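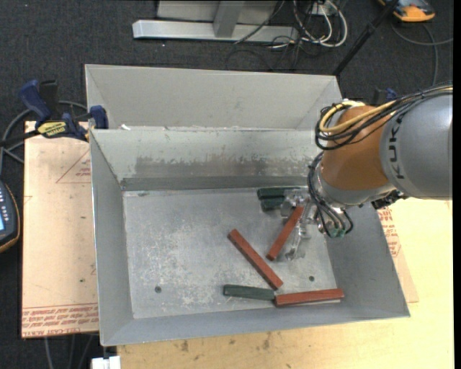 Bin with red and green blocks, arm reaching in from the right

Collecting grasp examples: reset the bin every time or let it run?

Posted by hustik_bench in Data Collection, February

We are gathering pick attempts to train a grasp predictor. The arm is a KUKA, the bin is sheet metal and clamped to the table, and the parts are red and green rectangular blocks. Each attempt saves one picture from the fixed camera, the grasp pose and a success flag. The target is 2000 attempts and we have 54 so far.

Right now I stop after every pick and rearrange the blocks by hand. It is slow, and I suspect I keep making the same layouts. Should I let the arm drop each block back in and keep going? Also, do the scratches and the worn patch on the back wall matter, or should I repaint?

gistero

Let it run. Have the arm release the block over a random spot in the bin, then go straight to the next attempt. Stir by hand every hour or so, or whenever blocks end up flat against a wall and the fingers can't get beside them. Keep the failed grasps. A model that only sees good picks has no idea what a bad one looks like.

Write down when you stir. We didn't, and later we couldn't tell which attempts belonged to the same run. Split training and test by run – if you split by single picture, near copies end up on both sides and the score looks better than it is.

awad_m

Don't repaint. Just get more data

skovix_lab

Agree on the paint, with one caution. If the bin never changes, the model can learn the scratches along with the blocks. Loosen the clamps and shift the bin a little between runs, then redo your workspace limits before starting again. We also swapped in a second bin for the last 3 runs and kept those for testing only.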